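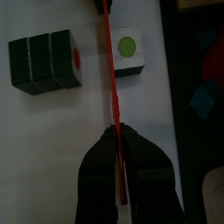

The fault came up at ten past nine, after the day crew at Brurnham had gone home. Muammer Işık was on the late bench by himself, running the handover test on Shehata, which was what the lab called the two-armed station in bay 2. Rellel had paid for the work and wanted the log by morning.

The arms had been shifting blocks and toy kitchen things since six. It was dull to watch. An arm went down, the fingers closed, the arm came up, and a line was added to the log. He ate a cheese sandwich over the keyboard and read each line as it came in.

Line 1373 said GRIP OPEN, LEFT. He looked up, and the left fingers were closed.

He pressed the stop. The arms froze where they were, as they should, and the brakes clicked on. He wrote the time on the pad and the line number beside it. Then he called Givlow, the firm that had built the controller, and waited through the music.

"Is anything in the grip?" the woman on the support line asked.

"Left one says no."

"What do you say?"

"I say the left one's wrong."

She had him read out the firmware number and the grip force limit, which was 90. She told him to leave the guard shut, release the stop and run a slow two-handed lift from the panel. If the left sensor was only late, the reading would catch up. If it was dead, the arm would go on thinking it had nothing to carry.

He chose the red one for the lift because it was long enough for both grippers to get at.
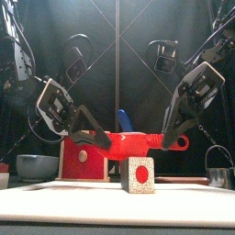
The log said RIGHT HOLDING. For the left it said GRIP OPEN again, and it went on saying so.

"It's dead," he said.

"Then it'll try to close on the next cycle," she said. "It thinks it missed. It'll go to full force."

"The limit's 90."

"The limit works off that sensor."

He hit the stop a second time. He thought about Friday, when he had reached in past the open guard to straighten a block while the left arm was parked. He had done it most days that month. The rule was to lock out the power first, but the lockout added a restart, and the restart was slow. His hand had been right between the fingers.

He didn't tell her that. He asked how to get the arms down, and she talked him through it one joint at a time. 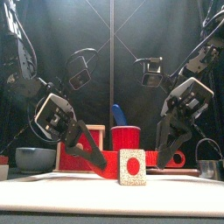
How long had the sensor been bad?

The log put the first wrong reading at line 700, which was Thursday afternoon, and it had come and gone after that until it quit for good.

Muammer read the line over a few times. Then he shut off the main power, hung the red tag on the switch and signed it. In the box marked CAUSE he wrote that the left grip sensor had failed. The box under it said OTHER, and he usually left that one blank. He wrote down Friday, and the open guard, and his own name. The print was small and he ran out of space, so he carried on along the back.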